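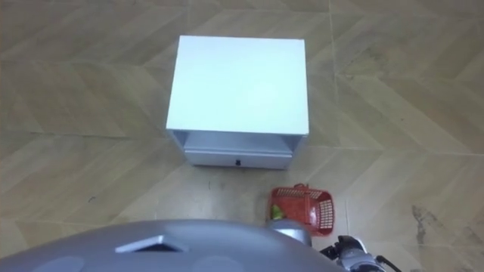

The cabinet and basket used in the Utelari Cup's household task, seen from the robot's head camera.

The Utelari Cup is a student robotics competition held each autumn between university and college clubs, in which a robot is asked to tidy things away in a room and a panel of judges watches it think about doing so. It takes its name from the Utelari Hall at Flernmont, where the first contest was held and where the heating has been a talking point ever since. The competition is best known for its household task, usually called "the Basket", and for the length of its rulebook.

Origins

The cup grew out of a second-year project at Flernmont College. Students on the automation course had been set the job of programming an arm to stack blocks, and a group of them complained that they had never met anyone who needed blocks stacked. Their tutors invited them to propose something better. The reply was a four-page plan for a contest built on ordinary chores, which the department accepted on the condition that the students ran it themselves and put the chairs back.

The first contest drew three teams, one of which withdrew on the morning when its robot would not fit through the door of the hall. The width of the door has been printed in the rulebook in bold type in every edition since. A second college, Prultden, joined the following year and has sent at least one team to every contest, winning rather more often than Flernmont cares to mention on its own noticeboards.

The Basket

In its usual form the task is set out on a bare stretch of floor with a low white cabinet and a red plastic basket with something small in it. The robot has to find the basket, take hold of it by the handle, lift it without losing the contents, and put it down on the cabinet top. A person can do this in a few seconds while talking on the telephone. The time allowed for a robot is 24 minutes, raised from 15 after an early contest in which the only complete run was made by a judge clearing up.

Marks are given out of 400. Half are for the lift and the placing, and the rest are divided between a clean approach, a safe stop and the team's written log. The log is marked severely. Teams have been known to finish the chore and lose the round on their handwriting, a result which the rulebook defends at some length in an appendix.

The basket is a firm favourite with the judges and much disliked by competitors. An open mesh gives a vision system a great deal to look at and very little to agree on, and a handle that can be closed on by a gripper is often missed by a finger's width. Most teams therefore spend the greater part of the year on the approach alone. The usual method is to come in slowly from one side, lay one finger of the gripper over the handle, check, and only then close. Checking is where the minutes go.

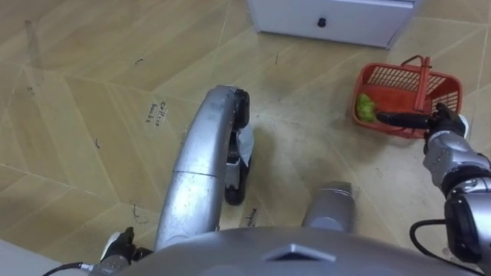

Clubs practise on whatever floor they can get. Writing on it is allowed in training, and old practice rooms tend to collect a layer of notes, object names and half-rubbed arrows from several years of teams, not all of whom agreed on where anything should go. At the contest itself the floor must be unmarked. This rule was added after a dispute over a chalk cross, which the team concerned described as a coincidence.

Patterned floors are permitted and widely resented. A herringbone design is held by many competitors to be worth a penalty of its own, as its zigzags give a robot's software plenty of edges that belong to nothing in particular. A request to cover the contest floor with plain grey sheeting has been made at four annual meetings and turned down at all of them, on the grounds that people do live in houses with floors.

Entry and teams

A team may have up to six members, all of them enrolled students. Robots may be built or bought, but the program that runs the task must be the team's own work. Spending on grippers and spare parts is capped at 1,122 pounds for the year, an oddly exact sum that was the total on the receipt of the first winning team and was copied into the rules before anyone thought to round it.

Staff may advise but not touch the keyboard. During a round they sit behind a rope, where they are asked not to sigh.

The Galli Plate

Teams that fail to complete the Basket may compete for the Galli Plate, awarded for the best account of what went wrong. It is judged on a short talk given the same evening. The Plate has acquired a reputation slightly above that of the cup itself, and at least one team has been suspected of aiming for it. Past talks have dealt with a loose cable, a low sun, and an arm which placed the basket with great care on a spot 224 millimetres to the left of the cabinet and then reported success.

The 2020 contest

Revised rules for 2020 were issued on Sep 15, 2020, and moved the October contest to separate sites, with each club running the task in its own practice room and the judges watching by video link. Clubs had to supply their own cabinet and basket to the stated sizes. The judges later noted that the standard of the robots had held up well and that the standard of the microphones had not.

The rulebook now runs to 61 pages. A shorter edition is planned, and its introduction has been written.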